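I bought the Bruvasden rug in February, after my old one became too thin near the sofa. My sister-in-law Nadine Smadi has the same brand in her dining room, so I already knew how it feels under the feet.

The first days it had a smell of new textile and the corners were standing up. I put heavy books on them for 2 nights, and now three corners are flat. The fourth one still lifts a little – I will buy tape for it.

For cleaning, I vacuum without the turning brush, as the leaflet says. My son Omar dropped tea with milk on it one Friday. I pressed a cloth on the spot, then used cold water and a drop of dish soap, and by evening I could not find the place. Crumbs are more difficult, they hide well in a busy pattern, and you notice them only with bare feet.

I paid 107 with delivery. The Funano rug I looked at before was softer, but it cost 300 and the shop had it only in plain gray. The seller, Khalil Hattar, answered my messages quickly.

I give it 4 stars from five. The missing star is for the corner and for the thin backing, you need a pad on a smooth floor.
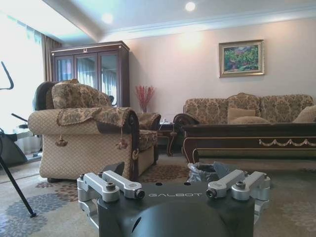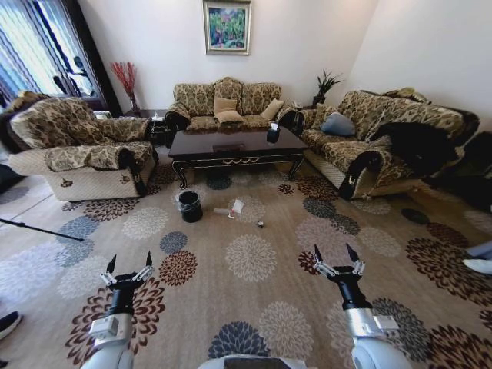 Second photo: the beige rug with round medallions, in a living room.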